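Sorting and Storing Small Hardware

Workshop Notes -- Storage

Loose screws, hooks, hinges and picture hangers take up little space but account for most of the time lost on a small job. The method below suits a home workshop or a utility drawer of ordinary size. It assumes hand tools only and one free afternoon.

1. Empty and sort

Tip everything onto a flat surface covered with an old sheet. Sort by type first: wood screws, machine screws, nails, washers, wall anchors, hooks. Sort by length only after the types are separate. Doing both at once takes longer and produces piles that have to be split again.

Discard any screw with a rounded head or a bent shank. Light surface rust wipes off with a dry rag and a drop of oil. Pitted screws go in the scrap metal.

The mixed jar used for this page held 410 pieces, of which 148 were wood screws. Small jars of the same kind usually hold a few dozen at most, and one pass is enough.

2. Choose the container

Rigid boxes stack well and protect points and threads. Use them for anything sharp or heavy. The Triltier divided box has removable walls, so the compartments can be widened for hinges. The walls on the older Edlow box are molded in and cannot be moved, but the lid seals tighter.

Glass jars are fine on a shelf and a poor choice above head height.

Zippered pouches are better for flat or awkward items: felt pads, cable ties, sanding discs, spare Allen keys, the bag of odd parts that came with a bookcase. Choose a see-through type so the contents can be checked without opening it. Mesh lets damp air out, which solid plastic does not, but fine nails will work through it. Keep nails in a box.

Do not fill a pouch past two-thirds. A full pouch strains the zipper and will not lie flat in a drawer.

3. Label

Label the end that faces out, not the lid. Write the type, then the size, then the drive (slotted, cross or hex). Masking tape and a permanent marker will last for years indoors. In an unheated garage the tape lifts by the second winter; use a cloth tape there, such as Fairweather, and press the edges down with the back of a spoon.

For pouches, tie a card tag to the zipper pull. Adhesive labels do not hold on mesh.

4. Stiff zippers

Rub the teeth on both sides with a plain candle stub or a soft pencil, then run the slider back and forth 7 times. Brush off the excess. Oil also works but picks up sawdust and makes the problem worse within a month. If the teeth part behind the slider, move it back to the start and squeeze each side of it lightly with pliers. Squeeze once, test, and repeat only if needed. An over-tightened slider cracks.
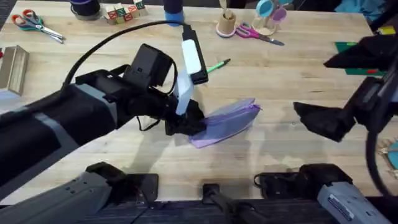

Purple mesh pouch with zipper, see-through type.

5. Where to keep it

Items used weekly belong between waist and shoulder height. Everything else can go lower. Line the drawer with thin cork or a cut piece of rubber matting -- it stops boxes from sliding when the drawer is pulled open fast. Treren matting cuts cleanly with kitchen scissors; thicker brands need a knife and a straightedge.

Leave one container empty and marked "unsorted." Put leftovers from each job in it and clear it when the bottom is covered.

Reader note from Beverley Ruawai: stand pouches upright in a loaf pan, tags facing forward. A standard pan fits inside most kitchen drawers if the drawer is at least 3 inches deep. Measure the inside height first, including the lip at the front.

Next in this series: removing old glue from clamps.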